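Hand-Held Gripper for Collecting Grasp Demonstrations on Soft Goods
Project report, Pilbridge shared workshop
Azlan Hartono and Trinidad Yáñez

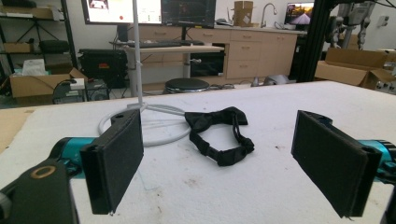
1. Purpose

The project set out to build a two-finger gripper that a person can carry and operate by hand, with a camera looking out between the fingers, and to use it to record grasps on small cloth items. The recordings are meant to train a grasp planner for an arm. This report covers the gripper, the work surface and the first set of trials. The planner is the subject of a second report.

Rigid test objects were left out on purpose. The previous group at Pilbridge worked with blocks and cups, and their fingers handled those well. Their notes say very little about thin items lying flat, and that gap is where we started.

2. Gripper

The body is printed in two halves that ride on a common rail. A trigger in the handle pulls both halves inward through a cable, so the fingers always close on the center line of the camera. The first version used a rack and pinion. It had enough backlash that one finger reached the object before the other and pushed it sideways, and we dropped it after a week.

The finger pads are black with a matte surface and a thin raised rim. The rim was Yáñez's change. Without it the pad met the table on its whole lower face and slid over the fabric. With it, contact begins at the edge and the cloth is pushed up into the gap as the fingers close. The pads are tilted inward so that the tips meet before the roots.

Pad mounting screws worked loose twice during trials. Thread locker fixed this on the left side. The right side needed a new insert, as the old one had been overheated during installation and sat crooked.

3. Work surface

A bare tabletop gave poor results. The fingertips need to go slightly below the lower face of the cloth, and a hard surface stops them. We covered the table with thick white foam, which lets the tips press in and gives good contrast against dark items. The foam marks easily. Smudges did not affect segmentation as long as the threshold was set above the level of the marks, but white or light gray items cannot be used on it at all.

Foam stiffness was not measured. A softer sheet from Drenton was tried first and returned, as it held the shape of the fingertips long enough to show up in the next recording.

4. Test items

The main test item was a black bow tie with an adjustable neck strap. It is harder than it looks. The pleated knot is thick and gives a firm grip, the wings are thin and fold under, and the strap can be picked up anywhere but leaves the bow hanging at an angle nobody can predict from the start position. Each trial began with the tie flat and the strap laid out as an open loop.

Three grasp targets were defined:

Knot: fingers close across the pleats.
Wing: fingers close on one outer edge.
Strap: fingers close on the strap away from the buckle.

5. Trials and results

Each target was tried 12 times by the same operator. A trial counted as a success if the item was lifted clear of the foam and held until the operator called the end of the recording.

Knot: 12 of 12
Wing: 3 of 12
Strap: 9 of 12

The wing failures were nearly all of one type. The near edge folded under the pad, the fingers closed on a single layer, and the item slipped out during the lift — usually in the first part of the motion. Strap failures occurred when the strap lay parallel to the closing direction, so that the fingers passed on either side of its width and bunched it without holding it.

6. Problems with the recordings

Room light changes through the day, and recordings made after 4 p.m. were darker than the rest. We locked the exposure, which made the late recordings worse but at least consistent with each other.

The wide lens also takes in the rest of the workshop, monitors included. Hartono wrote a crop step that keeps the lower part of each recording before it goes to training. The full recordings are kept on the Siqueira drive in case the crop has to be redone.

7. Remaining work

— Add a position sensor to the rail. Finger opening is currently estimated from the video and is unreliable when a pad is hidden by the item.
— Repeat the wing trials with a lower approach and a slower close.
— Replace the trigger cable. The present one has begun to fray at the handle end.
— Transfer the pads to the Zelthorpe arm mount and check the bolt pattern before printing anything else.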